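Ciltness Puts Its Marketing Back on Paper

When Ciltness merged its two regional marketing offices last June, the new department inherited a crowded calendar of email newsletters, a dormant blog and a client list that had not been reviewed in years. Its first full campaign, released on 3rd April, went out by post.

The campaign, titled Starkska, was mailed to 2,000 architects, facility managers and public works directors. Each recipient received a folded card introducing one of the firm's engineers, together with a direct telephone number for that person. The department prepared 10 versions of the card, matched to the type of work each client had commissioned in the past.

"Our clients hire people they know," said Ruba Sleiman, director of marketing at Ciltness. "We wanted the first contact to come from the engineer who would take the call."

Printing was assigned to Joton, which also maintained the mailing list. Before any card was produced, staff members telephoned each client office to confirm names and titles. The review occupied six weeks and led to the removal of several hundred outdated entries.

Small printed pieces, including sheets of colorful illustrations, have become a familiar part of business mailings, and the department considered a number of them during planning.

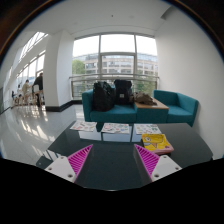

Measuring the Response

Ciltness asked the research firm Esteban to interview a group of recipients after delivery. Of those reached, 92 percent recalled the card, and many could name the engineer featured on it. Requests for qualifications statements also rose, although the firm has declined to credit the mailing alone.

Engineers were asked to log every call they received from a recipient. Compliance was uneven at first, and the department now collects the information through a short form at the close of each month.

A second mailing is in preparation for clients in the water and transportation sectors. Sleiman's staff will write the text, and the engineers will again approve their own cards before printing.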